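Section 4. Folding and storing the cleaning cloths

4.1 General

This section applies to all microfibre towels issued with the Tramardale housekeeping set. It should be read together with Section 3 (Washing and drying). Towels that have not been fully dried must not be folded or put into storage.

Each set is issued with towels in more than one colour. The colours are allotted to areas of the building as shown on the card inside the cupboard door. Blue towels are for desks, tables and other general surfaces. They must not be used in washrooms or kitchens, even after washing.

4.2 Preparing the work surface

1. Clear a table or worktop large enough to take one towel opened out in full.
2. Wipe the surface with a damp cloth and dry it. Microfibre picks up crumbs, grit and hair very readily, and these will be carried to the next surface cleaned.
3. Check the edges of the table for splinters or raised screws.

Caution: Do not use furniture polish or wax on the folding table. Residue passes into the pile and leaves smears on glass and screens.

4.3 Inspecting the towel

1. Lay the towel on the table and smooth it outwards from the middle with the flat of the hand. Do not pull at the corners.
2. Look over the pile for flattened or hardened patches. These are normally a sign of excess heat in drying.
3. Run a finger along each edge and feel for loose threads. Trim any that are found with scissors. They must not be pulled.
4. Turn the towel over and repeat.

Note: Creased areas of a plush towel look darker than the rest under a strong light and may be mistaken for stains. Smooth the pile before deciding whether the towel needs to be washed again.
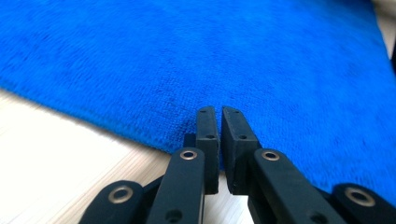 4.4 Folding

1. Bring one short side over to meet the other and line up the edges.
2. Fold in half again in the same direction.
3. Fold once across the width. Press lightly to let out the air.
4. Place the towel on the shelf with the folded edge facing outwards.

Stacks should be kept low enough that a towel can be taken from the top without disturbing the others. Do not place bottles or spray heads on top of a stack.

4.5 Withdrawal from use

A towel with hardened pile, a split edge or a stain that remains after two washes is to be withdrawn and entered on Form 54. Replacements are ordered through the Dondbridge stores office, for the attention of Nektarios Pappas.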